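Chapter 4
Desks, Drawers and Shared Work Surfaces

In this chapter you will learn:
how a steel desk is put together and which parts wear first
how to clear a desk before it is cleaned, moved or handed on
how to sort what comes off it
how to record the condition of a desk on a handover sheet

Key words: desktop, drawer wall, runner, front panel, handover sheet, general waste

4.1 Why desks come first

Most office clearances begin with the desks. They take up more floor than any other item, and until they are empty very little else can be moved. When the Ramside building was cleared in February, the team had 400 desks to deal with over 23 working days. Salvador Rocha, who planned the work, put the desks at the top of every daily list and left shelving and chairs until the afternoon.

The desks at Ramside were of two kinds. The older ones, made by Serrano, had a flat steel top and one deep drawer. The newer ones, from Worosard, had a wooden top and a separate set of three small drawers on wheels. The older desks were heavier but quicker to clear, as there was only one drawer to look in.

4.2 The parts of a steel desk

The top is a single sheet of steel, folded down at the edges. It marks easily but seldom bends. Light scuffs do not count as damage and should be written down as wear.

The drawer has a floor, two side walls, a back wall and a front panel. It slides on runners fixed to the frame. A drawer that sticks usually has grit in the runners – wipe them with a dry cloth before you try oil.

4.3 Clearing the top and the drawer

Work from the top down. Drinks containers are the things most often left behind, and they should go before any paper is sorted. Check that caps are tight on bottles. Stand cans upright until you know they are empty.

Next, open the drawer as far as it will go. Small things slide to the back and are missed if the drawer is only half open. Take everything out, then look along the corners for pins and clips. Dust and smudges on the drawer floor can wait for the cleaning stage, which is covered in Chapter 5.

Keep an open cardboard box on the floor beside the desk while you work. Do not put liquids in it. Cables should be coiled and tied before they are packed, and each box should weigh no more than 12 kilograms when full.
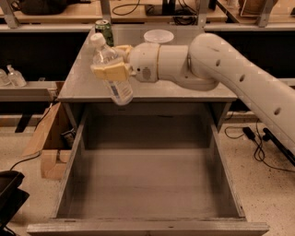 Once the desk is clear, fill in the handover sheet. Write the desk number first, then the state of the top, the drawer and the runners, in that order. Desk 2255 is used for the practice sheet at the end of this section. Sign the sheet and leave it inside the drawer, with the drawer closed.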